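The gripper that grew up on a kitchen table

By Aksel Brynjólfsdóttir

Rami Moussa started with a pair of salad tongs and a bag of screws.
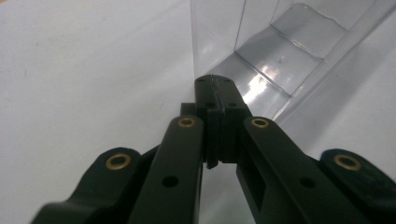 He wanted something he could hold in one hand that would close on an object the way a robot's fingers do, so that he could find out what those fingers were good at before he paid for motors. The tongs lasted an evening. The fourth design after them is the one he now calls Mara, and it lives in a shoebox at Stirix, the shared workshop where he rents a shelf and half a bench.

Moussa repairs lift controls for a living. He joined Stirix after his flatmate objected to the smell of the printer in the kitchen, and he still does most of his drawing at home, late, with the radio on. The workshop takes up the ground floor of an old bakery. Members pay 30 pounds a month for the bench, and the heating is poor.

Mara is a set of plastic linkages, mirrored left and right, with brass bushings at the joints. The bushings came late. In the early versions the screws ran straight through the plastic, and after a few weeks of squeezing the holes had gone oval. The fingers would meet neatly one day and slide past each other the next.

“I kept reprinting the arms,” he says. “I thought the drawing was wrong. It was only wear.”

He now presses each bushing in with a bench vice and a scrap of hardwood. Get it slightly crooked and the joint binds, and the arm goes in the bin. He prints the holes a touch small and opens them out by hand with a reamer, a job he dislikes and will not hand to anyone else. Some of the arms have a second, plain hole further down, without a bushing.

The fingertips are separate blocks, held on by small screws so that they can be changed. This is where most of his time has gone. Wide tips hold a mug well but cannot get behind the rim of a tub. Narrow ones can pick up a washer from a flat bench, though they twist if the load is off centre. He has settled for the moment on a blocky pad that steps in to a narrower end.

Clear plastic packaging has become his usual test piece. It weighs next to nothing, it bends when squeezed, and a corner behaves quite differently from a flat wall. A stiff corner will take a firm grip. Move the tips along to the middle of a panel and the same squeeze will buckle it. Moussa writes down what slipped and what creased in a school exercise book, one line for each try. There are almost 800 lines in it.

The other half of the project is a small arm called Ravn, which sits at the far end of the same bench with its cover off. It has its own gripper, copied from the hand-held one, and the idea is that anything learned with Mara should carry over with little change. So far it has carried over in part. The arm can close its fingers on a yoghurt pot and lift it. Setting the pot down again is less certain, as the shoulder joint has a little play in it and the last part of the movement comes in a rush.

The gearbox in that shoulder was bought second-hand from Trinov, a surplus dealer that sells by weight. Moussa bought 2 and has been swapping parts between them since August. He thinks a new bearing would cure most of the trouble. He has also thought this before, about a different bearing.

Other members drop by the bench with things for him to try. A bookbinder brought a stack of thin card, and someone left a bag of walnuts. The card was hopeless, as the tips could not get under a single sheet without pushing the whole pile along. The walnuts went better, and he has kept a few in the shoebox for checking new tips.

He gives the drawings away to anyone at Stirix who asks, with a warning about the reamer. One other set has been built, by a member who wanted it for reaching behind her radiators, and she made the arms longer. They flex too much for Moussa's taste. She is happy with them.

The next version will have thicker outer links and a softer face on the pads, perhaps cut from bicycle inner tube. He has the tube already. He is waiting for the printer, which is booked until the end of the month by a man making chess pieces.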